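Chapter 4
Food Between Meals: Sorting, Setting Out and Filling the Basket

What you will study in this chapter

4.1 Why small food needs a plan
4.2 The families of small food
4.3 The sorting table
4.4 Filling the basket
4.5 Counting and writing down
Words to know
Before the next lesson

In Chapter 3 we stayed in the kitchen and learned how a hot meal moves from the stove to the guest. Now we leave the stove. The present chapter is about the food which a guest eats between the meals: fruit, buns, bars, small bags of salty or sweet snacks. In a guest house or a training centre this food is usually offered in a basket, and the basket stands in the corridor, in the meeting room or on the small table beside the bed.

Many students think that this work is too simple to be taught. I had the same opinion when I began at the Cabral guest house. I was given a basket and a shelf full of food and was told to be ready before ten o'clock. I put everything in as it came to my hand. The pears were under the heavy bags, two bars were bent, and the bun at the bottom had become flat like a biscuit. I had to take all of it out again in front of the guests, and I did not enjoy it.

4.1 Why small food needs a plan

A hot meal has a clear beginning and a clear end. The guests come, they eat, the plates go back. Small food has no such order. It stands for many hours, different hands touch it, and one piece goes at nine in the morning and another at eleven at night. For this reason we must think earlier about three questions: how long each piece may stand, what it may lie beside, and who will look at it next.

The first question is a matter of the food itself. An unpeeled banana may stand in a room for some days, but it changes colour and taste in this time. A wrapped bar may stand for weeks. A fresh bun is good on the day of baking, and on the next day it is only good if you toast it.

The second question is often forgotten. Ripe fruit gives off a gas which makes other fruit ripen faster, so a very ripe banana beside hard pears will change the pears also. Strong smells travel too. Plain bread without a wrapping will take the smell of onion crisps from an open bag, and the guest will notice it at once.

The third question is about people. If the morning worker fills the basket and tells nothing to the evening worker, then the old bun stays there, because each one believes that the other has looked. A small card under the basket, with the day and the first letter of your name, is enough.

4.2 The families of small food

We divide small food into four families. Other books use other names, and your own workplace may have a longer list, but these are the names we will use until the end of the course.

Open food. Food without any skin or wrapping: buns, slices of cake, home-made biscuits. It is touched only with tongs or with clean gloves. It must be covered when it is offered to guests.

Skinned food. Fruit which carries its own cover and is peeled by the guest: bananas, oranges, mandarins. The skin protects the inside as long as it is whole. When it is split, the fruit goes out of the basket.

Washed food. Fruit which is eaten with its skin: apples, pears, grapes, plums. It is washed, dried with a clean cloth and then treated nearly as carefully as open food.

Packed food. Everything in a closed wrapping: bars, bags of nuts, crisps, sweets. Here we read the date and look at the closing line of the packet. A bag of crisps that feels without air has probably a small hole in it, also when you cannot find the hole.

Some foods change family during the day. A bar which a guest has opened and left behind does not become open food — it becomes waste. A banana cut in half for a child is no longer skinned food. In the beginning my students find this strict, and after some weeks they do it without thinking.

4.3 The sorting table

The sorting table is the place where the four families meet before they go into the basket. It should be light in colour, so that crumbs and spots of juice are easy to see, and it should be smooth. A white table is the best choice, though it shows every mark and you will clean it more often than a brown one. Keep it near a wall, where people do not pass behind you with trays.

Clean the table first and let it dry completely. Paper labels and thin wrappings stick to a damp surface. Then bring the food, a little from each family, and lay the pieces with space between them. When pieces lie on top of each other you will look at the upper one and trust the lower one.

The basket has its place at the side of the table. Many beginners put it in the middle, and then they work around it and throw shadows on their own work. With the basket at the right side (or at the left, if you are left-handed) your hand makes one short way from the food to the basket. A basket woven from plastic strands can be washed in warm water with a little soap. A basket from natural willow is more beautiful, but it holds crumbs and dries slowly, so in many houses it is used only with a cloth inside.

Lift fruit slowly, and put it down before you let it go. A banana which falls from the height of a hand shows nothing in the first hour, and in the evening it has a brown place. It is also better not to press the hard tip of a fruit into a bag of crisps or another soft packet.
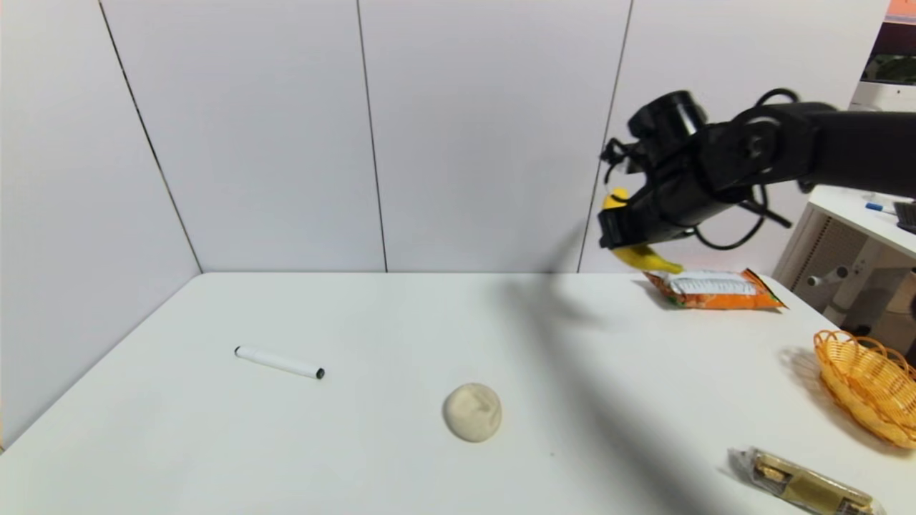
Kjell Lindqvist prefers to sort the packed food first. In his opinion the fruit should come to the table last of all, as it suffers most from being moved, and the packets can already be in the basket when it arrives. He also says that a beginner becomes calmer with packets, for nothing happens if a bar is turned over ten times. Sinéad Heffernan works in the opposite order. She wants to see the fruit early, while there is still time to go back to the store and bring something better.

Both orders are possible. In this book we follow the first one, and your teacher may choose the second. What is not possible is to mix them in the same morning.

A banana, a snack in an orange bag and a bar in clear film, as on the white table in the photograph, ask for different checks. The banana is looked at for a split in the skin. On the bag you read the date and feel if there is air inside. With clear film you have the advantage that the food itself can be seen, but the film scratches and the printed date may be hard to read, so turn the bar to the light. Do not guess a date. A bar with no readable date goes to the side and is shown to the person responsible for the store.

4.4 Filling the basket

We fill from heavy to light and from hard to soft.

Lay a clean cloth or a paper in the bottom of the basket. Put the apples and the oranges first, on the side which will stand against the wall. Stand the bars upright between the fruit and the edge, with the name to the guest. The bags come next, leaning a little backwards. Bananas lie on top with the curve upwards, and nothing is put over them. Open food has its own covered dish and never goes directly into the basket with the others.

Leave some space. A basket filled to the edge looks generous, but the guest who wants the bag at the back must move everything, and he will not put it back in the same way. At Cabral we had in March a group of walkers who were always hungry, and even for them a half-full basket, filled two times in a day, stayed in better order than one big basket in the morning.

Colour also has some importance. Yellow and orange together are cheerful, but if the whole basket is of these colours the eye does not find the single pieces. A green apple between them helps. I do not want to give a rule for this, as it is partly taste.

4.5 Counting and writing down

Small food disappears easily, and I do not mean only that people take it. Pieces are damaged, pieces are too old, pieces go to another floor as a favour and are not written. In one season the store book at Cabral showed 3,884 pieces sent out to the rooms. The sheets from the floors showed 3,807 received. The difference is 77 pieces, and when we went through the papers we found that most of it came from one floor where the evening sheet was filled in from memory on the next morning.

The same season had 583 pieces written as waste. This number looked high to us, but it was a useful number, for it was divided by family and we could see that buns were the greatest part. We ordered fewer buns and more wrapped bars, and we asked the baker to come also on Thursday.

On your own sheet, write the family, the number sent, the number returned and the reason for each piece of waste. Use short reasons: split, soft, old, opened, no date. A ready sheet is printed in the Kodora workbook which belongs to this course. If your school does not use it, draw the same columns on squared paper.

Words to know

Closing line: the pressed edge where a packet is shut.
Sorting table: the clean table where food is checked before it is set out.
Skinned food: fruit protected by a skin which the guest removes.
Waste sheet: the paper on which damaged or old pieces are written, with the reason.

Before the next lesson

Look into a cupboard or fruit bowl at home and put what you find into the four families. Write down the pieces which gave you difficulty, for example a boiled egg in its shell or cheese in wax. Bring the list with you, and bring also one empty packet with a date that is hard to read. We will use them when we begin section 4.1 together.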